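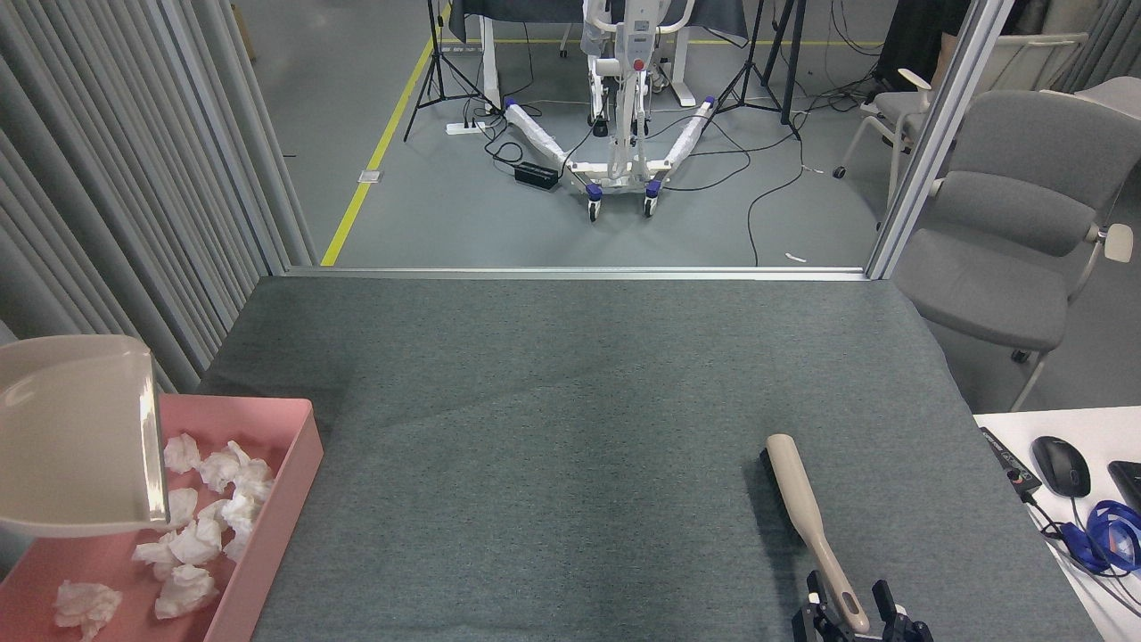

Table task in progress: brush in the two-finger gripper, dustpan and tissue tray at left.

Skuvness Table Station
Demonstration recording unit for manipulation learning

Share 20 | Comments 2

The Skuvness Table Station records teleoperated demonstrations of tabletop work for use as training data. One operator runs the station from the adjoining desk. Each demonstration is saved as a single episode containing camera video, joint positions, gripper opening and a text label for the task.

Work surface
The top is covered in gray felt. Small tools such as brushes and dustpans can be laid directly on it. The felt is a wear item and is ordered as part 396.

Recording
Data is sampled at 20 Hz on one clock. An episode is opened and closed from the keyboard. Failed attempts can be kept with a failure flag or discarded before they are written to disk. Internal storage holds 2,000 episodes at default settings – export before the limit is reached, as the unit will not overwrite old files.

Task sets
The cleaning set covers brush and dustpan handling and the pickup of crumpled tissues. Object positions should be changed between episodes. A sorting set is planned for September.

Supply
Built by Vlachopoulos at the Harnthorpe works. The station ships with two spare pairs of finger pads. Export software is licensed per station, and updates are included for two years.

Page revised May 19, 2022

Related items
Ernbridge Operator Desk
Skuvness Finger Pads, Pair
Skuvness Replacement Felt
Vlachopoulos Episode Viewer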